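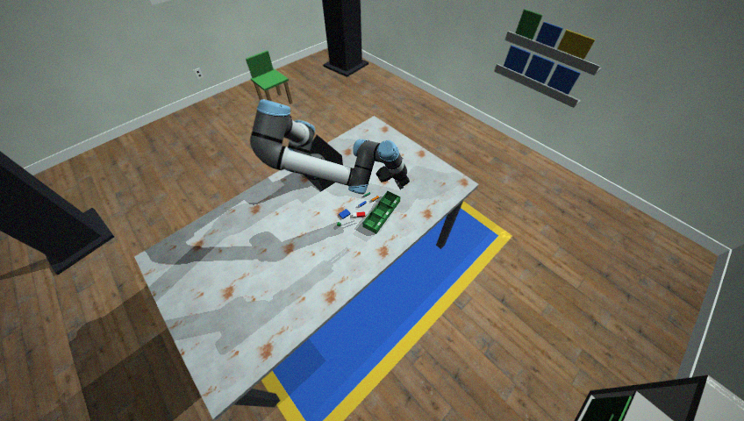

Figure 1. Simulated sorting cell with the arm over the table, the divided green tray and the loose items.

Rules for Safe Operation and Valid Trials in a Simulated Sorting Cell
Project report, Gokaso course module
Rory Purves and Donnie Yule
November 2, 2025

1. Purpose

This report sets out the operating rules we wrote for the tray-sorting task and explains how each rule is checked in simulation. The task is to pick up small items from a table and put them into a divided tray. Earlier groups on the module reported success rates, but their reports could not be compared. Each group had its own idea of what ended a trial, and two of them allowed the tray to move. Our aim was a short rule set that a new group could apply without asking us.

2. Scope

The rules cover one arm, one table and one tray. They apply to simulated runs only. A physical cell would need a risk assessment covering the arm, the gripper, the items and the workspace together, and none of our results can stand in for one. We kept the wording of the rules close to what a physical cell would require where this was practical. The floor area under and beside the table is marked in blue with a yellow border, and we treat that border as the boundary of the restricted zone.

3. Rules

3.1 Restricted zone. No person model may be inside the yellow border while the arm is enabled. If one enters, the run stops and is logged as a stop, not as a failed pick.

3.2 Approach height. The arm moves between picks at or above the travel height in the task file. Descent starts only when the gripper is over its target. The travel height is 380 mm above the tabletop in the Gunn configuration, which we used throughout.

3.3 Speed near the table. Below travel height, joint speed is limited to 30 percent of the configured maximum. The limit applies when the gripper is empty as well.

3.4 Contact. Contact between the gripper and the tabletop ends the trial. Contact with a tray wall is logged, and the trial continues if the tray has not shifted.

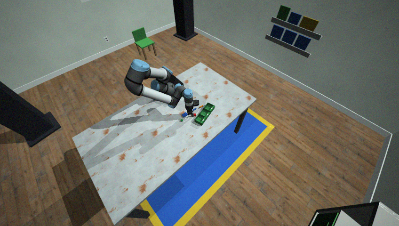

4. Trial Validity

A trial is valid when the scene file, the random seed and the software version are all recorded before the arm is enabled. Trials missing any of these were discarded, including those that ended in a correct placement. We ran 3,328 trials in the Virnham simulator and discarded 68 under this rule. Most of the discarded trials came from one batch in which the seed field had been left blank.

Item positions are randomized at reset. Items may lie close together, and a group may not spread them out by hand to make grasping easier. Table texture and lighting stay as supplied. We left the stains on the tabletop in place and kept cast shadows on, as both affect the camera-based detector and a real work surface is seldom clean or evenly lit.

5. Tray Handling

The tray is treated as a fixture. Before each run its pose is compared with the stored pose, and the run is refused if the difference exceeds the tolerance in the Sekar task file. An item counts as placed when it rests inside a compartment and the gripper has released it. It does not have to lie flat. 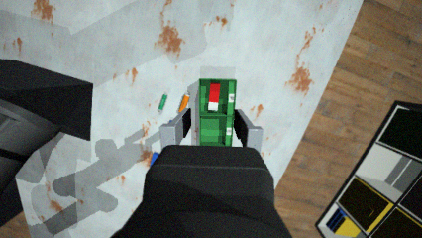
Leaning items caused the most disagreement between the two of us when scoring. The first draft required every item to be fully below the rim, which penalized long items for their shape. The rule now asks only that the item be supported by the compartment floor or walls and stay at rest until the end of the settling period.

6. Open Points

The contact rule depends on the collision meshes, and these are coarser than the visible models at the fingertips. Some contacts may therefore be logged early. We did not correct for this. Rule 3.1 was tested with a single person model walking a fixed path, so partial entry, such as a hand reaching over the border, remains untested. Both items are listed for the February group, along with the scoring script and the discarded batch.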